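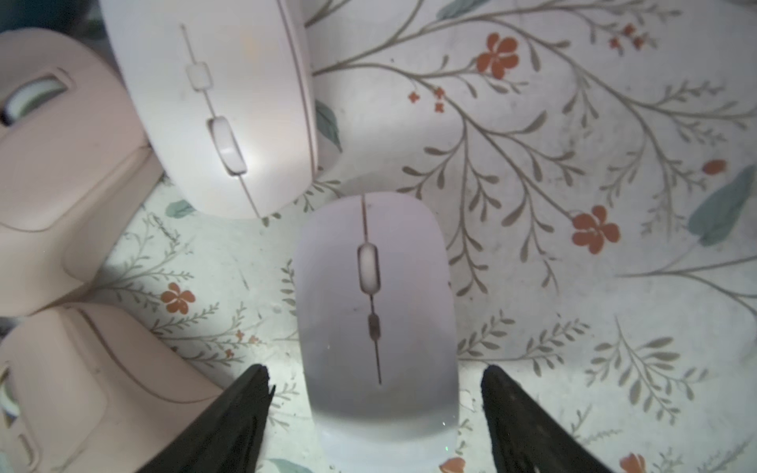
Flekimus Mouse Sorting
Demonstrations of picking computer mice from a cluttered table, recorded by remote control

Version 2, updated 11/29/25
Maintainers: Priya Dunleavy and Eskil Myklebust

What is in it

119 episodes of a single arm picking one mouse out of a group and putting it in a tray. 100 of them are clean successes. The rest contain a slip, a second try or a miss, and we kept them in on purpose – they are great for training recovery! Look for the "outcome" field if you want to leave them out.

The mice differ in shape, from long low ones to chunky ergonomic ones, and they lie close together on a patterned surface. Pale shells on a pale, leafy, flowery background make a lovely hard test for a wrist camera. Lighting is uneven across the table and we have not corrected for it.

How it was recorded

Catarina Macedo and Florêncio Serrano drove the arm with a hand-held leader arm, taking turns. Operators were asked to open the fingers fully, come down with one on each side of the shell, and pause briefly before closing. That pause is marked in the logs as "pre_grasp". Catarina is left-handed and you can see it in her approach paths, so please split by operator if that matters to you.

Each episode folder holds

wrist.mp4 – wrist camera video
joints.csv – joint angles and gripper opening
task.txt – the spoken instruction, typed up
meta.json – operator, outcome, layout number

Suggested split

Train on layouts 1 to 70, test on the others. No layout is used by both operators.

Known problems

Timestamps in the August recordings run slightly behind the video. A fix script is in tools/shift_time.py.
Two task.txt files say "left mouse" when the operator went right. Denise Hollis spotted these, thank you Denise!

More layouts are very welcome, send us yours.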